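Simulated demos: keep the failed grasps or filter them before training?

knorddahl
Posted Friday, 9:14 am

Collecting teleop demos in sim for a tabletop pick-and-place set. The dining room is one of four room layouts. Per episode I log joint states, gripper width, an external view and a wrist view. Current total is 521 episodes, 75 of them flagged by the success checker as failures. The policy is a small diffusion model, trained from scratch.

Two questions. Do you drop the flagged episodes or keep them with a label? And how much do you randomize the clutter on the table before the operator starts compensating for it with odd approach paths?

External and wrist views, same room: 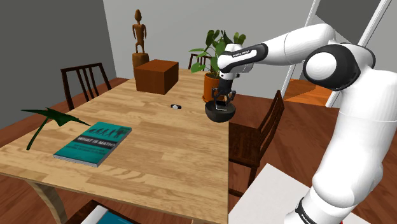
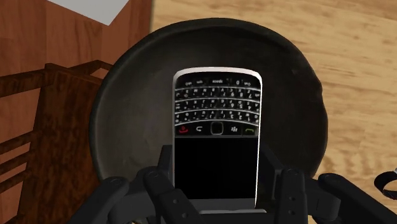

Salvador Pacheco
Dropping all 75 is the wrong default. Split them by cause first. A grasp that slips and gets retried inside the same episode contains recovery behavior, and you will want that at test time. An episode where the operator drove into a joint limit and gave up has no value for behavior cloning. Cut it.

rosenthal_d
Disagree with Salvador on the retries. With a dataset this size the model can't separate "miss, then recover" from "miss is part of the task." We trained on a mixed set for the Dritivance bench and got a policy that closed early on nearly every attempt. Removing the retries fixed it. If you want recovery data, collect it on purpose: start the arm in a bad state and record only the correction.

Salvador Pacheco
How long was your action chunk? Early closing sounds like a chunk that spans the miss.

rosenthal_d
45 steps. Shortening it helped some. Filtering helped more.

knorddahl
My chunk is shorter than that. I'll run both splits with the same seed and compare.

RRuawai
Check your success checker before you do either. Ours tested whether the object center was inside a radius at the last step, so anything released late in the episode and still rolling was scored as a failure. A fair share of our "bad" demos were fine. Require low object velocity for a short window and then rescore the whole set from the logs. No need to recollect.

On clutter: randomize pose freely, but keep the number of distractors fixed within a session. Operators adapt to a given density and their paths stay consistent. Change density between sessions.

knorddahl
Mine also tests only the last step. Rescoring now.

rosenthal_d
Fixed density per session gives you a session effect. The model can read the operator's speed off the distractor count. I'd shuffle it per episode and accept messier paths.

RRuawai
Only if each operator always gets the same density. Rotate them.

knorddahl
Rescored. The failure list is shorter, but most of what remains is real. I'm tagging by cause as Salvador suggested and holding out the retries for a separate run. Will post both curves once they finish.

Recent topics
Grarneck sim: contact solver settings for thin objects
Wrist camera field of view, wide or narrow?
Bunance controller drops packets during long sessions
Storing action labels as deltas or absolute poses
Aksoy export script fails on empty episodes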